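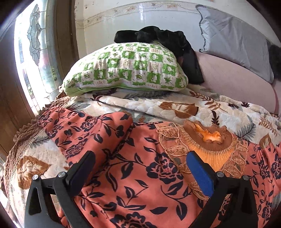 Plesora Standing Garment Steamer
Made by Antoniadis, Clundeno
Order number: PLS-S

The Plesora is a standing steamer for the home and for small shops. It has a water tank at the bottom, a pole with a hanger at the top, and a hose with a steam head. You hang the garment, wait for the steam, and move the head slowly from the top to the bottom. No ironing board is needed.

We have made steamers in Clundeno for many years, at first only for tailors. The tailors wanted a machine that works all day and that can be opened with a normal screwdriver when something is wrong. The Plesora is smaller than those machines, but the heater and the valve are built in the same way.

Technical data

Power: 2,000 W
Tank, filled to the line: 2,185 ml
Weight of the base without water: 2,324 g
Hose: fabric cover, can be replaced
Pole: four sections, aluminum
Steam settings: low, medium, high
Automatic stop: when the tank is empty, or when the base falls over
Color: light gray only

What is in the box

Base with tank
Pole in four sections, and the hanger with two clips
Hose with steam head
Cilberg brush, for coats and other thick fabrics
Heat glove for the left or right hand
Measuring cup for descaling
Printed manual

The steam head

The plate of the head is stainless steel, and the holes are placed in a ring. With our older model the holes were in straight rows, and some customers wrote to us that water drops came out of the lowest row when the head was held flat. With the ring this happens much less. It can still happen in the first minute, when the hose is cold. For this reason please point the head away from the garment until the steam is even.

The Cilberg brush is pushed on the head from the front. It makes a small click. Take it off again for thin fabrics, because the bristles can pull a thread.

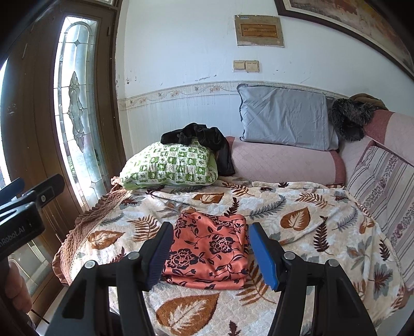

Page last changed: 2023-02-05

Which setting for which fabric

Cotton and linen: high. Linen with hard folds needs two passes, and the result will be softer than from an iron. If you want a sharp crease in trousers, the iron is still the better tool.

Wool: medium, with the brush. Let the garment hang until it is completely dry before you put it in the closet.

Polyester and mixed fabrics: medium. Hold the head a finger's width away from the surface.

Satin, silk and viscose: low, and from the inside. Turn the garment inside out first. Water spots are easy to see on a shiny surface, so try a hidden place such as the inside of the hem. Satin can be made of silk or of polyester, so the shine alone does not tell you what you have. Please read the label that is sewn into the garment.

Velvet: low, from the back only.

Leather, suede, waxed cotton and anything with glued decorations: please do not steam these.

Curtains can be steamed where they hang. You should take the pole out of the base for this, so that it does not stand in your way. The hose has enough length for a normal window, but for a very high one you will need a second person who holds the base. Do not put the base on a ladder.

Filling and starting

Take out the tank by the handle and turn it. The cap is on the lower side. Fill it with cold water from the tap up to the line. Close the cap well, turn the tank back, and press it into the base until it sits level. Then connect the plug and choose a setting. The lamp blinks while the water is heating and stays on when the steam is ready.

You may use distilled water, or half distilled and half tap water. Do not use perfume, fabric softener or water from a clothes dryer. These leave a film in the valve, and a valve damaged in this way is not covered by the warranty.

Removing scale

How often this is necessary depends on your water. In places with soft water, twice in a year is enough for most homes. With hard water, do it every month.

1. Let the machine become cold and pull out the plug.
2. Open the drain screw at the back of the base and let the old water run into a sink.
3. Close the screw. Pour in one measuring cup of white vinegar and two cups of water.
4. Wait half an hour. Do not switch on the machine during this time.
5. Drain, rinse two times with clean water, and close the screw by hand. Do not use pliers.

White pieces in the drained water are scale and are no reason to worry. If you still smell vinegar at the next use, let the steam go for a few minutes into an open room before you work on clothes.

Endurance

Our test machine in the workshop ran for 3,028 hours with tap water from Clundeno, which is moderately hard. During this time we changed the hose seal one time and the drain screw seal one time. The heater is the first one. We descaled the machine according to the manual and not more often.

Spare parts

Available from us directly: tank, tank cap, hose, hose seal, drain screw with seal, steam head, Cilberg brush, single pole sections, hanger, clips, glove. The hose of the older model does not fit on this one, as the connector is wider. The brush fits both.

The heater and the valve are sold only to repair shops. If you have no repair shop near you, send us the base without the pole and without water, please. We have received several wet boxes.

Questions we receive often

Can I leave the water in the tank?
For a few days, yes. For a longer time please empty it.

Why does the hose make a bubbling noise?
Water has collected in a low part of the hose. Lift the head above your shoulder for a moment and the water will flow back to the base.

Does it work in countries with 110 volts?
There will be a separate version, planned for June. The present version is for 220 to 240 volts only, and an adapter for the plug does not change this.

Can I buy it without the pole?
No, but the machine can be used without it.

Delivery and warranty

The steamer is shipped in one box. The warranty is two years for the base and one year for the hose and the head. Please keep the receipt. The serial number is on the underside of the base, beside the left rear foot, and we need it for every order of spare parts.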